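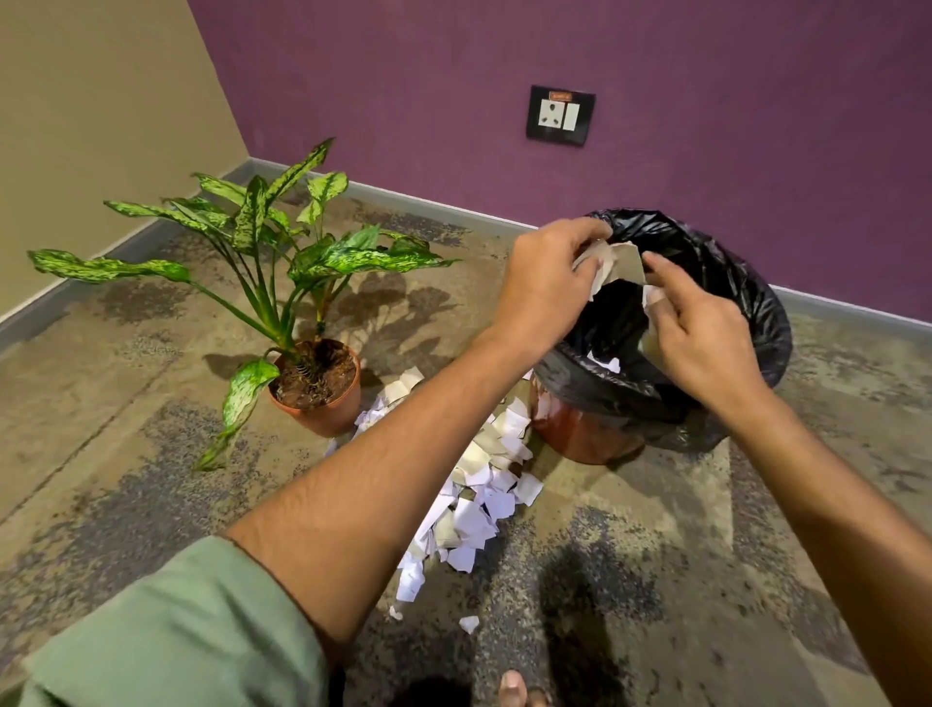 Torn paper, picked up by hand and into the bin.

Keskin Trimska 853 robot vacuum: a great little machine with one fault you need to know about

Reviewed July 2020

I love this robot. I want to say that early, because a fair chunk of this review is about the day it jammed itself solid on paper scraps and kept trying to turn the brush anyway, and I'd hate for anyone to read only that part and walk away.

The Trimska 853 is the middle model in Keskin's range. I bought mine from Didside for $153 in a sale and it has run most mornings since. On carpet it's terrific! It picks up potting soil, crumbs and the grit that comes in on shoes, and it does the edges along the baseboards better than my old upright ever did. It steers around plant pots without shoving them, even where leaves hang down to the floor. The dock is small, the app is plain and quick, and the longest run I got from one charge was 147 minutes, which covers every room I have with plenty left over.

Now the paper. I go through old mail and printouts a couple of times a year, tearing everything up by hand, and it makes a big heap. The manual says loose paper "larger than a postage stamp" should be cleared first. I cleared most of it and let the robot have the rest. Small bits went in fine. Then it met a few pieces of stiff card, the envelope kind, and one of them folded around the left end of the brush and wedged in the bearing cap.

What should happen next is simple. The brush stalls, the robot notices, it stops and beeps. Mine stopped driving but didn't stop the brush motor. It sat in one place humming, with the status light still green and the app still saying "Cleaning." I was in the next room and only came back because the hum had gone up in pitch. When I turned it over there was a warm plastic smell, and the brush cover was too hot to keep a finger on. I held the power button until it shut down, left it upside down on a tile floor to cool, and kept it off the dock overnight.

I tried it again the next day with the brush out, then with the brush in and no paper, and it ran perfectly. So then I did something you should only do if you're standing right over the thing: I slid a strip of card under the brush to see if the cutoff would trip. First try, it tripped right away. Second try, no cutoff at all, and I pulled the plug on the experiment after a few seconds. When the card caught in the middle of the brush, it was fine. When it caught at the left end, it wasn't. I'm no engineer, but that seems worth knowing.

Keskin support was good about it. They asked for the firmware number and the run log, and came back with an update called Betance that changes how the robot reads the load on the brush motor. They also mailed me a new bearing cap with a taller lip. With both installed I've repeated the strip test at each end of the brush and it has stopped and beeped every time, with the light going red like it should. I've also gone back to picking up paper by hand before I run it. It takes a few minutes – and the bin is right there anyway.

If you own one already, check these:

Open the app, go to Device, and look for Betance under firmware. Older units don't update on their own.

Pop the brush out and look at the left cap. Mine had a scuffed ring on it from the jam.

Don't run it while you're out until you've done both.

Smaller gripes: the dust cup is awkward to empty over a trash bag, as the flap opens toward you and fine dust puffs out. The side brush picks up hair and needs snipping clean every week or so. And the beep is too quiet! With a door closed I can't hear it, so a fault alert on the phone would be a big help. Support told me one is planned for October.

Would I buy it again? Yes, and I'd put the update on before the first run. The carpets look better than they have in years, and I still get a kick out of watching it trundle back to the dock. I'm giving it four stars out of five, with the missing one for that green light.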